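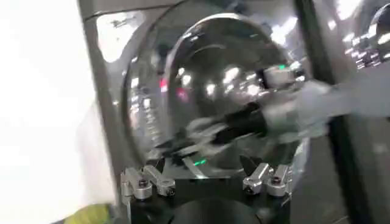
Wrist view at the dryer door.

Saturday, November 2023. Laundry task again, all by remote control. I had the left arm on the basket and the right on the door. The door is the slow part. I come in too fast and the fingers skid on the chrome.

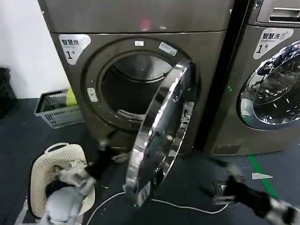
Chaiwat said I should slow down before the grip closes, or the robot will learn my bad habits along with the task. He is probably right. I halved the speed after that and my shoulders hurt less.

Dark clothes are hard to judge from the wrist.

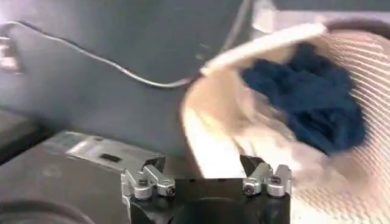 By Pornthip Somboon

Our count since September is 139 demonstrations. Somberg wants 200. I threw out three of mine tonight for jerky starts.

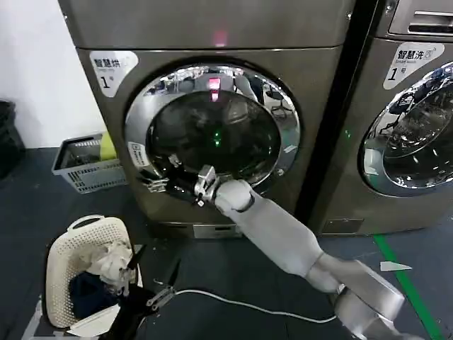 Do the bad runs get used at all? Only the ones where the operator recovers from a mistake, and those get a separate tag.

Tomorrow I rest my hands. Need to write to Oltia about the left controller.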